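Gooseneck lamp

A gooseneck lamp is a desk or floor lamp whose head sits on a bendable stem, so you can point the light wherever you want and it stays there. I've kept this page on our little household reference site going for a while, and it gets more mail than any of the others, so I've rewritten it from the top.

How the stem works

The classic stem is a tube made of coiled metal, wound tightly enough that friction between the turns holds the bend. Cheaper ones hide a thick soft wire inside a plastic or rubber sleeve. The two feel very different in the hand! A coiled tube pushes back a little and settles. A wire core goes exactly where you put it, but if you keep bending it at one spot it will get tired there and finally snap (I've broken 2 this way, both right above the base).

Most people bend the stem once, into a plain hook, and leave it. I like an S-shape better. The lower curve leans back and the upper curve comes forward, which keeps the weight of the head more or less over the base, and the lamp is a lot harder to knock over.

Base and head

Desk models have either a clamp or a weighted base. A thick round base takes up less room than you'd think and is easy to slide out of the way when the books start piling up. If you use a tablecloth, lift the lamp when you move it — dragging it bunches up the cloth and takes your coffee along for the ride.

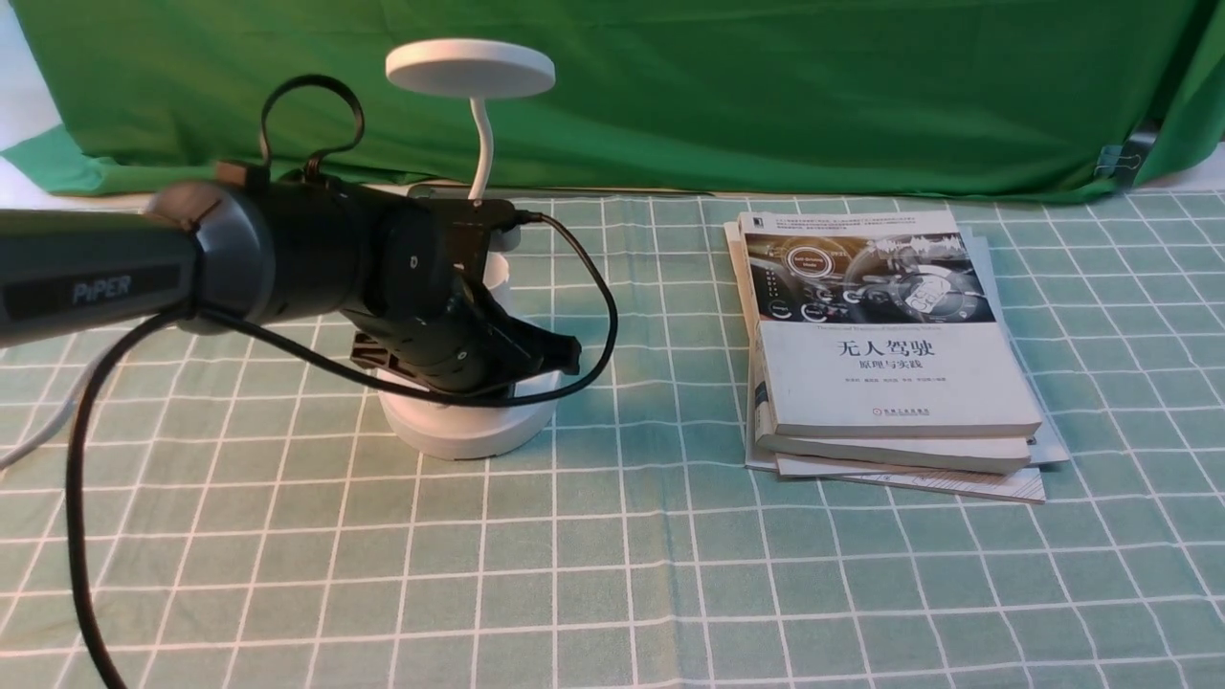
Older heads were cone or bell shaped, with room for a bulb and a way for the heat to get out. LEDs did away with all that, and flat disc heads are now common. A disc spreads its light wide, so it's kind to a whole open page, though Ingeborg Widmer, who mends old bindings, wrote to tell me she still wants a narrow cone for close work. Fair enough. Tilt a disc slightly away from your face and the glare mostly goes.

Placement

Put the lamp on the side opposite your writing hand, so your own shadow doesn't land on the page. For reading from a flat book, the middle or the back of the table is fine.

Care

Dust the disc with a dry cloth. White plastic can yellow near a sunny window, and I haven't found a cleaner that brings it back. Seraina Trummer suggests turning the lamp every month or so to even out the color, and I've started doing that with mine.

See also: clamp lamp, banker's lamp, book stand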